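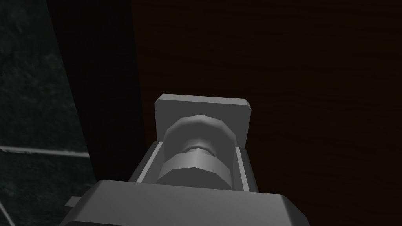 1. Background

Our placement was at Norneck Community School, where I was asked to help a fifth grade class write and bind a collection of riddles. Norneck had tried a haiku project the year before. I was given the leftovers, which were mostly haiku about lunch.

My partner on the project was Hamisi Mabula, who is in the history program and says he doesn't like poems. Our supervisor, Felista Temba, paired us on purpose, I think.

2. What we planned

Six sessions of 40 minutes. Session one was reading old riddles aloud and guessing. Sessions two through five were drafting, and the last one was for folding and stitching the booklets. I wrote the plan in one evening and was very proud of it. It lasted until 9:15 the first morning, when the class guessed every riddle I had brought before I got to line three.

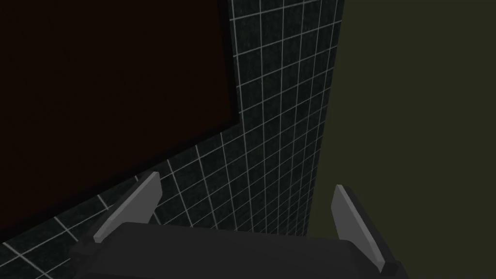 Figure 2. Gripper near the corner, rendered view.

3. What happened

Hamisi threw out the reading list and told the students to write riddles the other table couldn't get. This worked much better than my handout. By the end of session three we had 127 drafts, a good number of which had the answer "my brother."

The trouble was the opposite of what I expected. The riddles were too hard. One went "I am late and I am loud and I have a lid," and the writer refused to give the answer even to us. We printed it anyway, with a blank in the answer key.

For revision we used a rule from the Jernedum workbook: each line has to say something true about the thing. Students took to policing this - mostly in each other's work

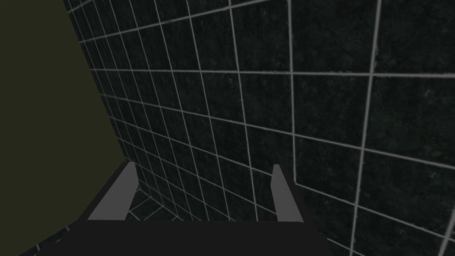 and much less in their own. I sat in on one argument over whether a river can be said to have a mouth if it never eats. It ran the full session and produced two lines, both good.

4. Results

We made 200 booklets. Porumthorpe Library took a stack for the front desk, and the rest went home in backpacks. The class voted to call the book Simiyu, after the river in the argument.

5. What I would change

Fewer handouts. Harder riddles on day one. I would also learn the binding stitch before teaching it.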